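Minutes of the Automation Safety and Faults Meeting

Held at Proltville, 6th September
Chair: Deolinda Rebelo

1. Minutes of the previous meeting

The minutes of the May meeting were agreed as a correct record. The item on door signs was closed.

2. Fault on the folding station

The Chair reported an unplanned stop on the two-arm garment folding station. The station was working on a peach shirt when the right arm failed to open its gripper on command. The left arm carried on with its part of the movement and the cloth was pulled between the two. The operator pressed the stop button and both arms halted. Nobody was hurt.

The meeting noted that the control software should have held the left arm as soon as the right gripper failed to answer. The log showed a gap of 2 seconds before any warning was raised. Members considered this too long for a station where staff reach in to change garments.
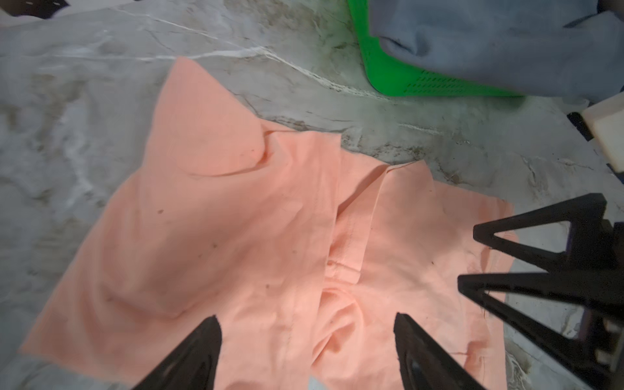
Drirkine, who supply the control software, have been sent the log and asked for a written explanation. Their first reply suggested a lost message between the gripper and the controller. The Chair asked that this be treated as a suggestion only until it had been repeated under test.

It was further noted that soft, bunched cloth gives the grippers little to register against, and that the present force limit was set using folded towels. The meeting agreed that the limit should be checked again with shirts.

3. Reaching in after a stop

A member asked whether the arms could move when power was restored. The Olteanu risk assessment states that they return to a rest position without further command. This was felt to be unsafe if a person was freeing a garment at the time. The matter had been raised in May and had not been acted upon, and the Chair asked that her concern be recorded. 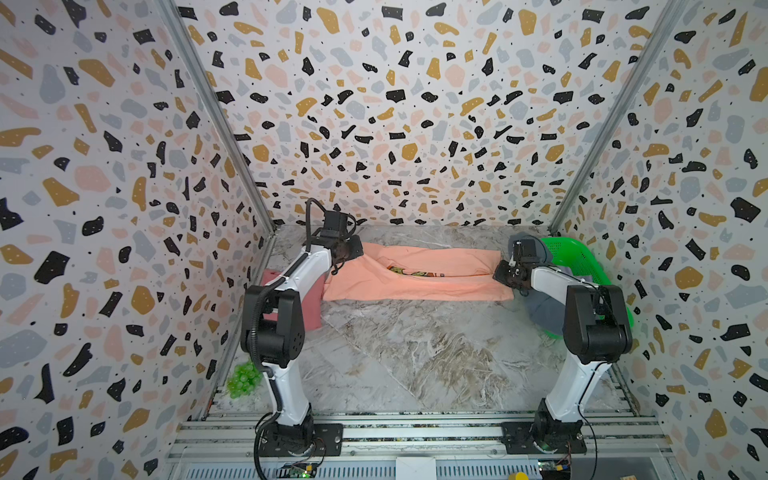

It was agreed that a restart should need a separate key switch, and that the arms should stay where they stopped until the operator had confirmed that the area was clear. Planwood will quote for the switch and its wiring. Until it is fitted, the station is to be run only with a second person present, at reduced speed.

4. Testing

The station is to complete 25 folds at reduced speed without a warning before normal running is considered. A forced gripper fault is to be included at least 10 times, with the delay written down on each occasion. Results to be sent to the Chair before the next meeting.

5. Actions

Chair: to write again to Drirkine about the delay in the warning.
Station operators: to carry out the tests under item 4.
Planwood: to quote for the key switch.
Chair: to ask Olteanu to amend the risk assessment under item 3.

6. Any other business

The wording of the stop button label was discussed. No change was agreed.

Comments

foldroom2: Does reduced speed apply to the night shift as well? The sheet on the door still has the old setting.

M.T.: Item 3 should have been dealt with in May. Please can the key be kept at the station and not in the office.

foldroom2: Seconded on the key.

Related items

Minutes of the May meeting
Risk assessment: two-arm folding station
How to report an unplanned stop
Force limits for soft goods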